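Workiletti: a small collection of washing notes for household linen

README, last edited in January

Workiletti is a collection of 354 short texts on how people wash, dry, mend and store the linen of their home. Tablecloths, sheets, towels, napkins, kitchen cloths. The texts are in English. Most were written for this collection, and the others were copied by hand from family notebooks, with permission of the family.

I began it when I was translating a sewing manual and could not find how ordinary people name the ordinary steps. Dictionaries gave me "launder" and "bleach". My neighbors said "give it a soak" and "hang it by the hem". The second kind of language is what is collected in these files.

What is in the folder

notes.csv has one row for each text. The columns are id, item, fabric, step, text, source and year_guess.
words.csv is a list of 700 words and phrases taken from the notes, each with a short meaning.
letters/ contains 6 longer letters which did not fit in the table. They are kept whole, with the spelling of the writer.
CHANGES is the list of corrections.

All files are in UTF-8. The separator is a semicolon and not a comma, please check this before you write to me that the columns are broken. 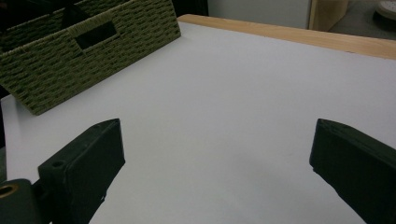 Can I use the notes in a printed booklet for a class?

For teaching it is allowed without asking, also when the booklet is printed and sold at the cost of the paper. Please keep the name Workiletti and the id of each note you use, so that a reader can find the full text.

How the texts were collected

Each writer received the same short letter. It asked them to choose one piece of linen they own and to write how they care for it, as if for a relative who will take it over. I did not give a list of words, and I did not give an example text, because in the first try all the writers copied my example.

Ragnheiður Bundgaard read all the notes and marked the fabric. When the writer did not say the fabric, the column says "unknown", even when it can be guessed from the treatment. Ragnheiður Hafþórsson made the word list. When the two of them disagreed on the meaning of a phrase, both meanings are given, separated by a slash.

The notebook texts come from two houses, called Chauvin and Narville in the source column. These are the names of the houses and not of the persons.

Cleaning of the text

Names of private persons are replaced by a letter. Brand names of soap are kept. Spelling was corrected only in notes.csv, and only where the meaning was not clear. Old measures such as "a cup of soda" are left as they are. Please do not convert them, the cups were not the same size.

In 20 notes the writer describes two items at once, for example a tablecloth together with its napkins. The item column then has both words with a plus sign. 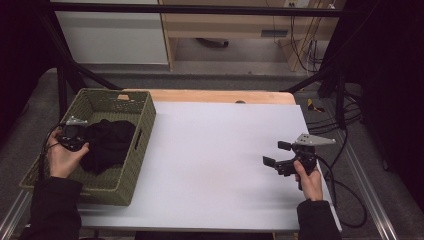
Known problems

White cotton and white linen are mentioned much more often than anything colored. Wool is almost absent. A model or a student who learns only from this collection will believe that everybody irons their sheets.

The year_guess column is weak. It is based on the handwriting and on the products named, and for the Narville notebook it can be wrong by a generation.

Some advice in the notes is bad for the fabric. It is kept, as the collection is a record of what people do. Do not take it as washing instructions.

Version and license

The current version is named Dinda. The earlier one had no name and should not be used, it has a mistake in the ids of the letters. The texts may be shared and changed if the source is given. The letters may be shared but not changed.

20 shares

Comments

marit_k: Thank you for keeping the semicolon. My program opens it without problem. Is there a plan to add curtains?

Reply from the author: Curtains will be in the next version if I receive enough notes. I have only a few now and they are all on lace.

oldthimble: Note on boiling tea towels with eggshells, my grandmother did exactly this!! In a muslin bag so the bits stayed out. Never saw it written anywhere before.

P. in the north: "Mangle" in words.csv has only the machine. In our area it is also the pile of things waiting to be pressed. Could you put it after a slash?

Contact: use the form on the project page | Texts © their writers | Back to top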